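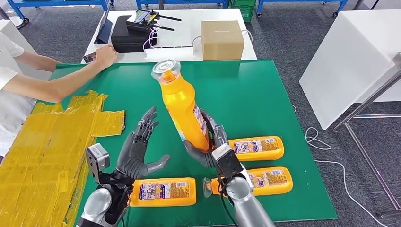 A yellow bottle with a clear cap, held over a green work mat.

How to read a government spending bill

Posted 08/08/2022 by Alois Baumgartner

Most people meet a spending bill through a headline figure and a quotation from whoever likes or dislikes it. The bill itself is public and can be read in an evening if you know which parts to skip. You need the text, a pencil and a sheet of paper with two columns. No legal training is needed for what follows.

The place names in the worked example are from our own region, where the assembly passed a flood repair bill in March. The method is the same for a national parliament, though the documents are longer.

Step 1: Get the right version

A bill exists in several versions: as introduced, as amended in committee, and as passed. They often have the same title. Check the line under the title for the stage and the date it was printed. If a newspaper quotes a section you can't find, you are probably looking at an earlier print.

Download the explanatory notes as well if there are any. They are written by the department that wants the bill passed, so use them for finding your way about and go to the text for the substance.

Step 2: Read the last pages first

Schedules and commencement clauses sit at the back. The commencement clause says when each part takes effect. Some parts start at once, and others start on a day "to be appointed by order", which may never come. Write the dates down before you read anything else.

The Nandach flood bill has a repair fund in Part 1 that began the day after the vote. Part 3, which deals with future building on the river bank, is still waiting for an order.

Step 3: Separate new money from old

Go through the text and mark every sum. Beside each one write N for new money, M for money moved from another budget, and B for permission to borrow.

The verbs tell you which is which. "There is appropriated" normally means new money. "May be transferred" or "shall be made available from" means it was already voted for something else. "May borrow an amount not exceeding" is a ceiling, and the sum may never be spent.

In our example the announcement spoke of 543 million. The bill gives 308 million in new money. Nearly all the rest is borrowing permission for the Lüthi valley authority, plus a small transfer out of the roads budget. Both descriptions of the bill are fair, but they answer different questions.

Step 4: Look for the riders

A rider is a clause attached to a bill that has little to do with its main subject. Disaster bills attract them, as do bills that must pass before a deadline, such as the end of the financial year. Members who would vote against the rider alone may be unwilling to hold up the rest.

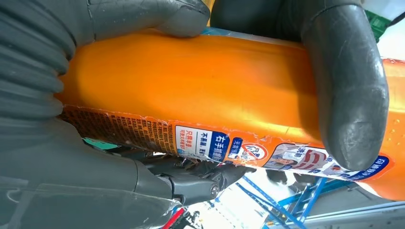 To find riders, read only the section headings, in order, and stop at any that you can't connect to the title. Then look for phrases such as "for other purposes", "notwithstanding section" and "is amended by omitting". The last of these changes a different law, and you will need to open that law to see what has gone.

Section 10 of the flood bill is one of these. It raises the region's overall borrowing limit, with no mention of floods, and takes up four lines. It was added two days before the vote.

Step 5: Check the conditions

Money is often voted with strings. Look for "provided that" and "subject to". Common conditions are a matching contribution from the local council, a date by which the money must be committed, and a report to the assembly before the second payment. A town that can't raise its own share may get nothing, whatever the total says.

Step 6: Find the vote

The record of the vote is kept separately from the bill. Look for the division list on the final reading, then for the lists on individual amendments. The amendments usually tell you more about your own member. Someone may vote to remove a clause, lose, and then vote for the whole bill, and only the second vote gets reported.

Note the absences too. Some are paired, meaning that one member from each side agreed to stay away, and the record may not show this.

Tools

I use a plain text copy and the search box. Clirex is useful for comparing two versions side by side, and it marks deleted words in the margin. Velum does much the same but struggles with tables, so check any schedule by eye.

If you get stuck on a clause, write to the assembly library and quote the section number and the version you are using. They won't give an opinion on the policy, but they will explain what a clause does. My last two queries were answered within the week.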